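4.2 Vereinsleben und Gedächtnis in Verkport

Die Kegelabteilung von Verkport besteht nach eigener Auskunft seit jeher. Belegt ist sie ab Blatt 307 des Gemeindearchivs, und zwar durch eine Beschwerde über den Lärm. Namboodiri und Rizzi haben für den Nachbarort Skunport gezeigt, dass dörfliche Vereine ihre Schriftführung meist erst dann ernst nehmen, wenn gestritten wird. Unser Material widerspricht dem nicht. In den 42 ausgewerteten Protokollheften nimmt die Frage, wem der Schlüssel zur Kegelbahn zusteht, mehr Raum ein als sämtliche Spielergebnisse.

Ähnlich steht es um die Blumenschau. Tam nennt sie »das Rückgrat des Ortes«, was angesichts der jährlichen Zerwürfnisse über die Bewertung der Dahlien eine orthopädisch kühne Formulierung ist. Der Frauenverein, der die Schau ausrichtet, führte seine Kasse dagegen tadellos – leider ohne je zu notieren, wofür das Geld ausgegeben wurde.
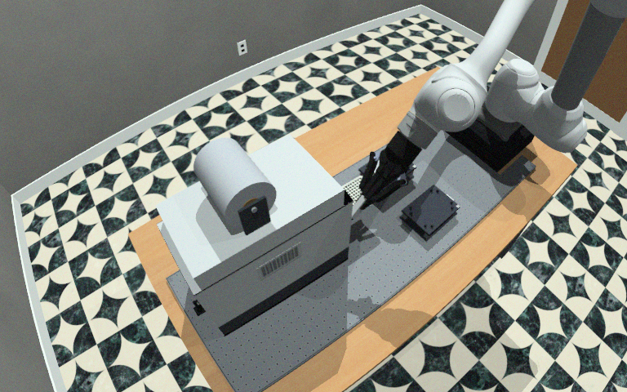 Abbildung 3

Für die Zeit nach der Zusammenlegung mit Skornbridge wird die Überlieferung dichter, wenn auch kaum freundlicher. Lau und Tsai führen das auf die neue Satzung zurück, die für jede Sitzung eine Niederschrift verlangte. Die erste davon umfasst zwei Sätze. Der zweite vertagt die Sitzung auf April.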